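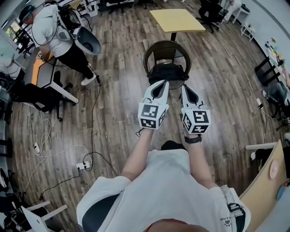 Laminate deposit at Woltgate storage units

I rent a unit at the Woltgate site and gave written notice in December. The office has withheld $222 of my deposit for "late surrender of keys." Is this permitted under the standard agreement?

Aparecida Honorato
Please consult section 6 of your agreement. Keys must be returned by noon on the final day — a drop box is acceptable. The fee may not exceed $100 unless a second month has begun.

Edivaldo Holanda
They kept mine as well. Write to the office.

Related items
Bremberg unit sizes
Moving out on a Sunday
Pfeiffer padlock replacement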